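七月，晚上，到家先写

腰今天居然没怎么酸。我先把这句写在最前面，怕待会儿写着写着忘了。以前叠一整天衣服，下班路上等车的时候我都要把背靠在站牌上，今天是站着等的，还顺便去买了桃子（有两个太软，回来一摸就知道选错了，先吃掉）。

从头说。早上进库房的时候，那两条胳膊已经通电了，绿灯亮着。Urbonaitė 比我们都早到，蹲在那边理线，头发上沾了一根不知道哪来的蓝线头，一上午都没人告诉她，后来还是我给她拿下来的。她在 Trevberg 做调试，来 Cullasley 快一个月了，中文比刚来的时候溜多了，"领口""袖口""下摆"说得清清楚楚，只有"腋下"老是说成"夜下"。我们几个现在也跟着说夜下。"夜下开线了，放修补筐。"新来的小伙子听得一愣一愣的。

我得说，我真的很喜欢看它干活。刚装的时候我抵触得要命，这本子前面几页还骂过，说它慢、说它笨、说一件T恤它能琢磨到我叠完一摞。那几页我不撕，骂得也有道理，它确实慢。可是看久了会上瘾！它去够一只袖子，夹爪慢慢靠过去，合上，提起来一点点，整件衣服跟着动，那些褶子一道一道从夹住的地方散开——我叠了这么多年衣服，从来没有好好看过一只袖子是怎么被拎起来的。手太快了，眼睛根本没参与。

今天给它的是旧衣那一线的货。回收来的衣服，洗过、消过毒，有的还要重新拍照上架，所以叠法不能随便，胸前的字要露出来，领子要正。网店退货那一线就好办，都是新衣服，吊牌还在，料子一样，叠来叠去一个样。旧衣是件件不一样。同样写着L号，有人穿得领口松成一朵花，有人像是买回去就没碰过。有的印花已经硬了，一折就有声音。这些东西我一摸就晓得，它得一件一件去学。

怎么学呢？我们教。对，我们教！我到现在写下来还觉得有点得意。旁边有一套操作的手柄，人拿着做动作，那边两条胳膊跟着做，做完一遍就存进 Zollotari（他们那套软件，名字像意大利面）。第一天我拿着手柄，手抖，那边的夹爪也抖，全屋子的人都看着它抖，羞死了。Urbonaitė 说没关系，抖的那一遍删掉。我说你别删，留着给我当纪念。她真的没删，单独放了一个文件夹，用我的名字命名的。

现在我不抖了。诀窍是别想着"我的手"，要想着"它的手"。它只有两根指头，合起来就是一捏，没有手掌可以抹平，没有小指可以勾住边。所以平时我叠衣服那一下子——左手压、右手带、手腕一翻——全都不能用，要拆成一小步一小步。先拎袖子，放平，再去找另一边。拆着拆着我才发觉自己原来有那么多小动作。比如我每叠一件之前都会用手背在胸口扫一下，扫线头的，扫了十几年，自己完全不知道。Aileen 在旁边看我拿手柄，笑着说你在空气里扫什么呢。

Aileen Navarro 是我们这条线的领班，最开始是她去跟上面谈的。她当时提的要求我抄在这本子的封底里：机器进来，人不减；教机器的时间算工时；谁教的谁有权说它叠得不行。最后一条最厉害。前两条上面点头点得还算痛快，最后一条他们没听懂，问她什么叫"有权说不行"。她说就是字面意思，我们的人说这件不过，就不过，不用工程师同意。后来也真是这么办的。昨天我就退了它一件针织衫，领子歪了一指，Urbonaitė 过来看了看，说在她眼里是正的，我说你把脸凑近，看罗纹那一圈。她看了半天，然后把那一遍标成了不合格。痛快！

上午先是各种T恤混着来。有件球衣样子的，红身子白袖子，胸口大大的 BULLS，我一看就乐了，跟我表哥以前穿的那种背心一个意思，不过这件是带袖子的。字是深色的，外头描一圈白，布一皱，B往下歪，S也往下掉，整排字像喝多了。两边还有白条，条边上滚着细红边，学的是球衣的侧条。这种衣服拿来教它最好，花样清楚，哪里正哪里歪一眼看得出来；纯白的最要命，白衣服上白袖子，连我都要眯着眼找缝。

我们叠的地方也有意思，垫的是浅灰的布面，有点软，织得细细的。开始是在硬台子上试的，衣服一滑一大截，夹爪去追，像追泡泡。换成布面以后料子能"咬"住，拎一只袖子，别的地方老老实实待着。这个主意是谁提的，大家说法不一样，Aileen 说是我，我记得是阿芬。写在这里，算阿芬的。 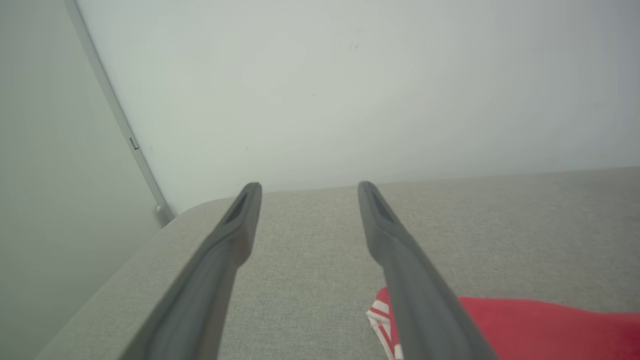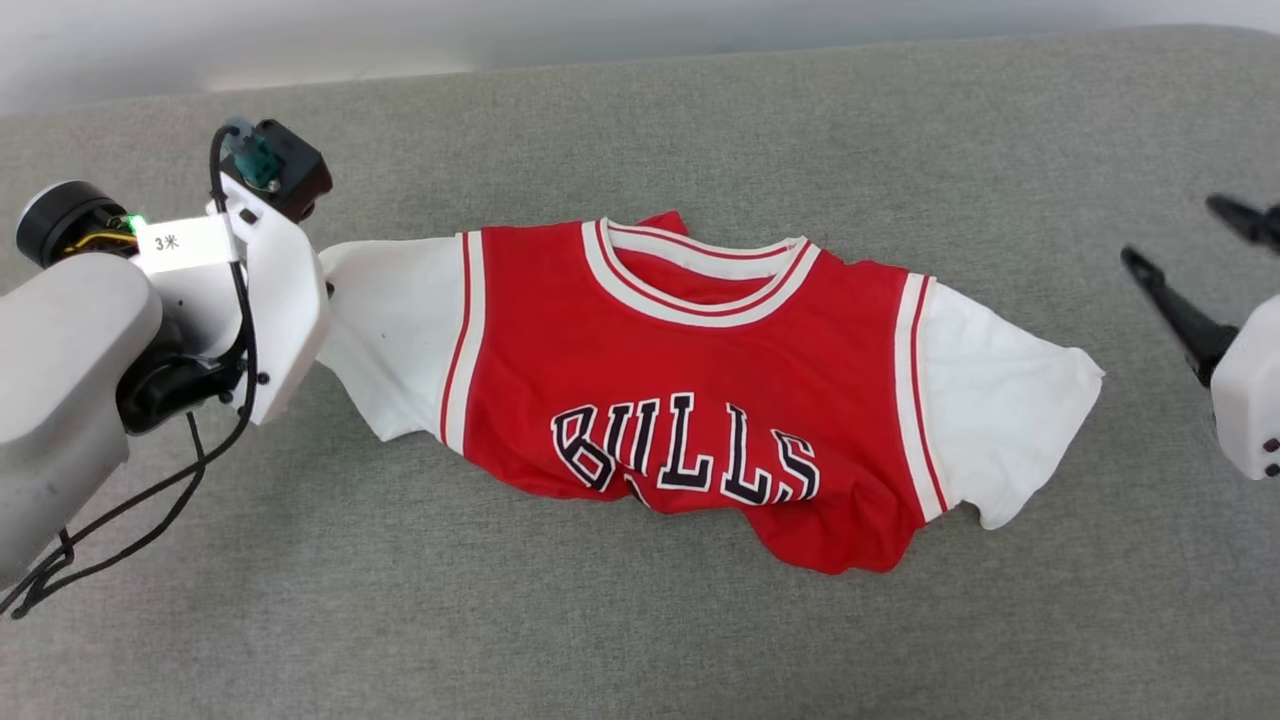
*本页最后修改：7月，晚上10点*

接着写。刚才停下来去把桃子洗了。

左边那条胳膊上贴着一张白标签，黑字写的"3米"。下午休息的时候我们为这个标签争了半天。新来的小伙子说是胳膊能伸3米，把大家笑坏了，那它可以坐在库房这头去够门口的饮水机。我猜是线的长度，那些黑线绕来绕去，底下还打了个圈圈。问 Urbonaitė，她说标签是她来之前就有的，她也猜是线。连她都是猜！我一下子觉得跟这机器又近了一点，谁家抽屉里没有几样贴着旧标签、说不清是什么意思的东西。

说说那件BULLS。难点在袖子。白袖子跟身子连着，人叠的时候两只手同时抄过去，胸口一收就完了。它那边得一只一只来，左边这只爪捏着左袖往外往上拉，右边那只还张着，像个V字，等着。我拿手柄的时候最不习惯的就是这个"等"。人叠衣服两只手没有谁等谁的，闲着的那只手一定在干点什么，抹一抹、按一按。教它就得让一边老实待着。我总忍不住要去动右手，一动，右边的黑指头就往袖子那里戳过去，Urbonaitė 就在后面轻轻地"哎"一声。她现在这个"哎"学得跟我们一模一样，音调都对。

还有领子。那件的领子是白红白的罗纹，后背有一小条红的从领口上面露出来，折了一下，堆在那里。这个太典型了！后片比前片高，铺的时候没捋到，后领就会拱出来。我们叫它"冒头"。人看见冒头，顺手一按就平了，都不算一个步骤，培训新人的时候我也从来不讲。可是要教机器，就得先承认这是一步。我跟 Aileen 说，要不要把冒头写进那个步骤本里，她说写，今天就写。于是那个本子上多了一行我的话，原话是"看领子后面有没有冒头，有就按一下"。

那个步骤本也值得记一笔。一开始是工程师写的，打印出来有66页，全是角度啊力度啊，我们没有一个人看得完，拿来垫过水杯。后来 Aileen 说你们写你们的，我们另外写一本，用人话。现在人话版是手写的，谁想到什么就往上添，阿芬的字最好看，小伙子的字像虫爬。里面有些句子我读了会笑："厚卫衣别捏帽子，捏肩膀，它又不疼。""拉链拉到顶再给它，半开的它会犯愁。""老人家的汗衫轻一点，布已经薄了。"最后这句是我写的。我想起我爸那几件汗衫，肩膀的地方能透出手指头来。

Urbonaitė 把人话版拍下来，每天晚上对着翻译看，第二天来问我们。今天问的是"犯愁"。我给她演了一遍，两手一摊，眉头一皱。她说哦，那它今天犯愁了很多次。然后自己笑得扶桌子。

今天分给它的那一筐是42件，按说一个人叠，快的话喝口水的工夫都有。它到下班也没叠完，剩下的我和阿芬一人一半分了。可是我心里一点不着急，也没有以前那种"看吧，还得靠我"的得意劲儿。我就是想，明天先给它哪几件好呢？我居然在替它挑衣服！回头想想以前带徒弟也是这样的，先给好叠的，圆领的、料子厚实的，叠顺了再给衬衫。衬衫现在还不敢给它。上次试过一件，扣子那一排它捏来捏去捏不住，最后整件团成个馒头，小伙子给它起了个名字叫"包子衫"，还在修补筐旁边放了两天没人舍得拆。

变化嘛，我想老老实实写几样，好的坏的都写。

好的头一样就是腰。教它的时候可以坐着，坐着！Cullasley 的叠衣台从来都是站着的，凳子是有，坐上去够不着。拿手柄那个位子是真的椅子，有靠背。我们现在轮着来，每人坐一阵子再换回台子，一天下来脚底板都不一样了。阿芬前两年脚后跟疼，疼得早上下床要扶墙，她这几天说好多了，当然她也换了鞋，我不敢全算在椅子头上。

第二样，说话多了。以前叠衣服是闷头叠的，一人一个台子，机器声大，喊也听不见。现在围着它，总有话说。它卡住了大家一起出主意，像围着看人下棋，看的比下的还急。"拎那边，拎那边！""领子领子！"有时候工程师都插不上嘴。财务的大姐下来送单子，也站着看了好一会儿，还批评它"没有眼力见儿"。

第三样我不知道怎么归类。我开始讲得出自己会什么了。以前家里人问，你上班干啥，我说叠衣服，人家就点点头，话就断了。上礼拜吃饭小侄女问我，我讲了十多分钟！讲为什么针织的不能拎着肩膀晃，讲怎么凭手感分棉和混纺，讲冒头，讲夜下。她听得饭都不吃了，嫂子在旁边催。讲完我自己也有点发愣，原来有这么多东西可讲，从前都在手上，没到过嘴上。

坏的也有。计件那部分现在算得乱。教机器的时候按工时，叠的时候按件，一天里来回换，月底单子出来谁也看不懂。阿芬上个月就少算了，跑了两趟才补回来。Aileen 在盯这个事，她跟上面说要么统一按工时，要么给我们一张看得懂的表。上面说在研究。这个"在研究"已经听了一阵子了，记在这里，下个月我翻回来看。

还有就是老周的事。老周不肯碰手柄。他不吵也不闹，轮到他他就摆摆手，继续叠自己的。他叠衬衫是全库房最好的，领子立得起来，放一个礼拜不塌。大家都想让他教，Urbonaitė 也去请过，很客气。他说，我教会它了，我干什么去。这话我没法反驳，我自己骂机器那几页写的也是这句。人不减是白纸黑字写了的，可是以后呢，招不招新人呢，写的时候没写。我跟 Aileen 讲了，她说她知道，这也是她下一次要谈的。我没有去劝老周。他愿意叠就叠，叠得那么好看。

不过今天下午有个小事情，我想了一路。它在弄那件BULLS的时候，下摆那里全是堆的，红布挤成一团软褶，最低的地方在中间偏右，怎么看怎么别扭。我们几个七嘴八舌，说先管袖子，说先管下摆，各有各的理。老周端着杯子从后面过，站了一下，说："先把下摆拽下来，上头自己就平了。"说完就走了，连头都没回。我们都没吭声，小伙子赶紧拿笔，问我"拽"字怎么写。现在人话版上有这么一条，后面没写名字，我想过要不要写，怕他不高兴，就先空着。

Urbonaitė 走的时候问我，下摆这一条是不是比较重要，要不要排前面。我说排前面吧。她就排到前面去了。

又想起一件。中午吃饭，她把她妈妈做的腌黄瓜分给我们，酸得我眼睛都睁不开，阿芬倒是吃了好几根，还要方子。她俩凑在一起比划了一中午，莳萝这东西我们不知道去哪里买，小伙子说菜场后门那家卖香料的可能有。阿芬答应拿她的萝卜干去换。我看以后这库房里要腌一排坛子。

也想写写声音，不然以后忘了。它动的时候有一种很轻的嗡嗡，起来一下，停一下，像有人在隔壁房间哼歌又老忘词。刚来的时候我嫌它吵，现在我在台子这边背对着它，光听声音就大概知道它到哪一步了。嗡一长声，是在抬；短短两下，是在找位置。要是嗡、停、嗡、停，没完没了，我头也不回就喊："犯愁了！"今天喊对了好几回，Aileen 说我可以去报名当它妈。

明天轮到我上午坐手柄。我想先试试手背扫胸口那一下，看能不能教给它。它没有手背，可是夹爪合起来侧面是平的，贴着布轻轻带过去，说不定行？Urbonaitė 说从来没人这样用过，她要想一想会不会刮到印花。我说那我们先拿要报废的试。她眼睛亮了一下，说好。

所以要记得：早点到，去报废筐里翻几件带印花的，最好有一件印花已经发硬的，一件新一点的。再给阿芬带一个玻璃罐子，她说要大口的。我家橱柜顶上那个装过蜂蜜，得先泡一晚上。

现在去泡。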